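제7장 세면대 위의 살림

아침마다 가장 먼저 찾는 자리이면서도 막상 어떻게 정리하느냐고 물으면 선뜻 대답하기 어려운 곳이 세면대입니다.

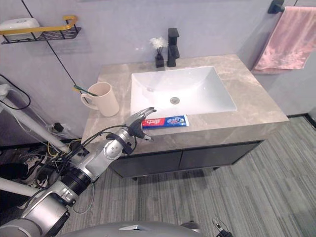 1. 늘 나와 있는 것들

분홍빛 머그잔에 꽂힌 초록 손잡이 칫솔, 세면대 앞쪽에 눕혀 둔 치약, 수전 옆의 작은 검은 꽃병. 여러분 댁의 세면대도 아마 이와 크게 다르지 않을 거예요. 저는 오래전 Skastholm의 하숙집에서 살림을 배웠는데, 주인이던 Sigrun Eide 씨는 세면대 위의 물건을 ‘서 있는 것’과 ‘누워 있는 것’으로 나누어 부르곤 했습니다. 칫솔처럼 컵에 기대어 서 있는 것은 제 집이 있는 물건이고, 치약처럼 누워 있는 것은 아직 집을 찾지 못한 물건이라는 말씀이었지요. 처음에는 웃고 말았는데, 지금도 양치를 마치고 나면 그 말이 떠올라 치약을 슬그머니 컵 쪽으로 옮겨 놓게 됩니다(물론 그냥 두고 나오는 날도 많습니다!).

이 장에서는 세면대 위를 닦고, 물건의 자리를 정하고, 그 자리를 식구들과 함께 지켜 가는 일을 차근차근 배웁니다. 앞 장에서 부엌 조리대를 다루며 익힌 순서가 여기서도 거의 그대로 쓰이니, 기억이 가물가물하신 분은 182쪽의 표를 한 번 펼쳐 보고 오셔도 좋겠습니다.

2. 시작하기 전에

마른행주 2장과 부드러운 솔 하나를 준비합니다. 돌로 된 상판이라면 산성 세제는 잠시 넣어 두세요. 무늬가 고운 돌일수록 얼룩이 져도 눈에 잘 띄지 않아서, 알아차렸을 때는 이미 표면이 상해 있는 경우가 있습니다. 전체 작업은 거의 20분이면 끝나지만, 처음 해 보는 분이라면 수전 뒤쪽에서 시간을 꽤 쓰시게 될 겁니다.

먼저 상판 위의 물건을 모두 수건 위로 옮기고, 컵은 바닥까지 뒤집어 살펴봅니다. 옮긴 물건 가운데 오늘 아침에 쓴 것이 무엇인지 공책에 적어 두세요. 다음 절에서 자리를 정할 때 이 목록을 다시 사용합니다.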